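Subject: Re: [cell-upkeep] right arm drifting on the hanger task, cable or joint? 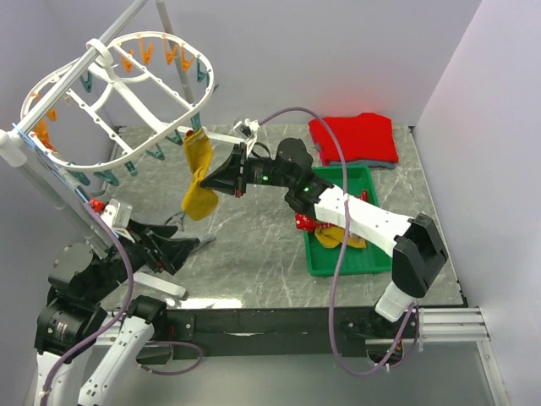 OK so update on the Hikdale cell, sorry for the slow answer, been in and out of the enclosure since morning. Original message quoted below, my replies under each bit.

> We're seeing the right arm come in low at the clips. Left arm
> fine. Starts out good after homing, then gets worse through the
> run. By cycle 300 it misses the peg more than it hits. Is this
> the calibration or something mechanical?

Mechanical, I'm nearly sure. Reran the calibration twice, numbers came back the same both times and the drift came back too. So stop redoing calibration, you're just burning the afternoon.

What I found: the cable on the right side. It loops up from the wrist and back down the forearm, and the loop had been tied too short. When the arm reaches left across the table the cable goes tight and drags on the wrist. Not a lot. Enough. Gave it more slack, retied at the forearm, ran it through full reach by hand with power off. No pull now at any point I could find.

Check yours the same way. Power off, hand on the wrist, swing it all the way over to the hanger side and feel for it. If it tugs, retie.

> Could it be the base? Ours has a tiny bit of play if you push on
> it.

Yes could be both. Ours had one base bolt on the right arm that took most of a quarter turn before it seated. Rail bolts were fine. Do the base first, THEN the cable, then home, then calibrate once. Other order and you calibrate in the slop and have to do it over. Ask me how I know.

> Do you use thread locker there? Calvo manual doesnt say.

Medium strength, yes. One drop. Don't use the permanent stuff, you will want these arms off again some day.

> Also the hanger moves. Every time a sock gets pulled down on a
> clip the whole thing swings and the next pick is off.

Same here. The hook slides along the pole because the pole is on a slant. I wrapped the spot under the hook with friction tape, two turns, and it stays put a lot better. Still swings some. I put a wait in the script after each clip, 800 ms, and that was plenty for us. Tried 300 first, too short, it was still moving when the gripper came back in.

> What about gripper pads, how often do you swap?

When they get shiny. Socks are worse than you'd think, the fuzz packs into the pads and then thin fabric slips out. I wipe them with alcohol at the start of each shift and pick the lint out with tweezers. Pads on the right gripper are newer than the left ones, on my list to swap left too so they match. We order the Brutedine ones, they fit with no trimming.

Results so far: 300 cycles after the fix, 297 clipped. The three misses were all the same peg, down low on the ring, weak spring. Replaced it. Will run another batch overnight and post the log if anything looks odd.

Couple other things while I had the covers off:

- left arm parked folded while the right one works. If yours parks farther out it can clip the hanger on the swing, move the park pose in.
- tray wants to be in the same spot every time. I put tape corners on the table. The marble pattern makes it hard to see if its shifted.
- wipe the table. Lint again.
- wrist light green before you send a move. If it isnt, don't clear the fault from the screen and hope, go look at the connector. Ours was half out last month.

Spare cable question for the list: does anybody have a source for the wrist cable other than Cloltik? They quoted me 60 days and I'd like one on the shelf before December. Don't need the exact color, do need the same bend radius or better. Tried a stiffer one in the spring and it had the same dragging problem, worse if anything.

Will be back at the cell after 4 if you want me to measure anything. Send your park pose numbers and I'll compare with ours.

> Thanks in advance, we're stuck until this is sorted.

Do the base bolts tonight, takes ten minutes. Write back with what you find and wether the drift shows up again before cycle 300.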